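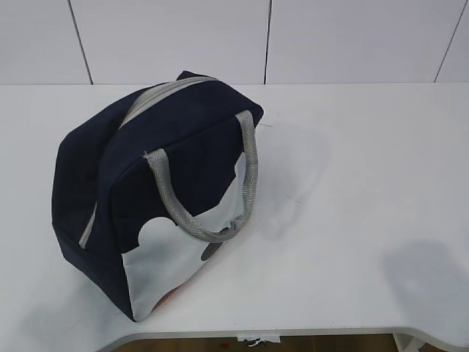 Zíper ainda vai, alça de pano é que separa os bons dos ruins, vive repetindo Sena Kpodo, e a gente acabou adotando a frase como critério de compra. Oi! Somos a Bretau, e o nosso trabalho é testar garras, braços, câmeras e controladores para quem precisa escolher um e não tem tempo (nem paciência) de experimentar todos.

Começamos em fevereiro com 2 braços emprestados e uma mesa branca que está conosco até hoje. De lá para cá passaram pela bancada 187 combinações de garra e controlador, algumas ótimas, outras que eu prefiro esquecer — teve uma semana inteira perdida com um cabo de comunicação invertido, e a culpa foi minha.

Gostamos de objeto de verdade. Bloquinho de plástico qualquer garra pega! Por isso a nossa coleção tem coisa mole, coisa torta, coisa que muda de forma quando encosta: lancheira de tecido azul-marinho com alça cinza, pano de prato, esponja, pacote de arroz. São 215 itens na prateleira, e cada cliente pode mandar os seus.

Como funciona? Você conta o que precisa pegar, em que ritmo e com quanto espaço. Eu monto uma lista curta, instalamos tudo na mesma mesa, com a mesma luz, e repetimos a tarefa até ter número que preste. Para comparação completa são 1.000 tentativas por garra. No fim vai um relatório com os acertos, os tombos e os vídeos dos dois (os tombos costumam ser mais úteis, e bem mais divertidos).

O que mais usamos no dia a dia é o Humumico, nosso programa de registro, que anota força, abertura e posição a cada tentativa. Já o Dogbe é o suporte de câmera que desenhamos aqui, depois de brigar demais com tripé. Os desenhos são abertos, é só pedir.

Não vendemos garra nem recebemos comissão de fabricante. A Cilent, nossa primeira cliente, chegou querendo a garra mais cara do catálogo e saiu com uma de dois dedos, simples, que deu conta das sacolas dela.

Quer visitar? Escreva antes, que a sala é pequena, e traga aquele objeto que ninguém consegue pegar. Café tem sempre.

Página atualizada em 12 de outubro de 2020.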